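Home | Athletics | Schedules | Facilities | Booster Club | Contact

This site uses cookies to remember your settings. Accept | Manage

Partington High School Athletics
Speaker notes: Cross-Country Program Report to the District Board
Presented by Clem McAlister, Director of Athletics
1 December 2021

Opening

Good evening, members of the board. Thank you for placing the cross-country program on tonight's agenda. Coach Şükran Çınar is with us and will take questions on training and race entries once I have finished. My remarks cover the fall season, the home course, and one request for the coming year.

(Wait for the first slide. Do not read the roster aloud; it is in the packet.)

The season

The program carried 40 runners this fall across the varsity and junior varsity squads. The girls' team placed second at the Maststead Invitational and third at the conference meet. The boys' team finished fifth at conference with a lineup made up largely of sophomores. Two of our runners qualified for the regional meet at Sorness, and both ran their best times of the year there.

The board asked last spring how we decide who travels to away meets. Varsity places are set by time trial, and the coach fills the last two places at her discretion. Junior varsity runners travel whenever the host school accepts open entries. Every runner who finished the season in good standing ran in at least one away meet.

(Pause. If asked about the runner who transferred, refer the question to the principal's office.)

The home course

Our October meet was the first held on the rerouted course. The start has moved from the parking lot side to the lower practice field, which gives a longer straight before the first turn. Coaches from Maststead and Sorness both wrote to say that the start was safer than the old one – their letters are in the packet.

The hill behind the baseball diamond remains in the course. It drains poorly at the foot, and we moved the lane uphill by a few yards on the morning of the meet. The grounds department has agreed to look at the drainage before next fall.

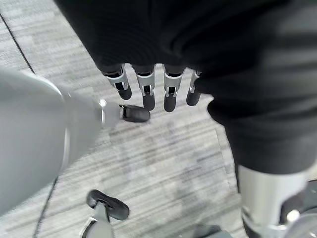

Meet timing was handled by Lorkadero under a one-season agreement. Results were posted at the finish and sent to visiting coaches the same afternoon. We had one disputed place in the boys' junior varsity race, and the referee settled it on the spot.

The request

The department asks the board to approve $1,709 for the coming season. The amount covers a second canopy, replacement course flags, and the timing fee for one home meet. It does not include uniforms, which remain on the regular replacement cycle. Entry fees and bus costs are already in the athletics budget, and we are not asking for any change to those lines.

(Slide with the cost table. Allow time for the board to read it.)

Winter conditioning will be open to all students in good academic standing. Sessions last 30 minutes and meet after school in the auxiliary gym. Coach Çınar will supervise, and attendance does not affect selection for the team.

I will now ask Coach Çınar to join me for questions.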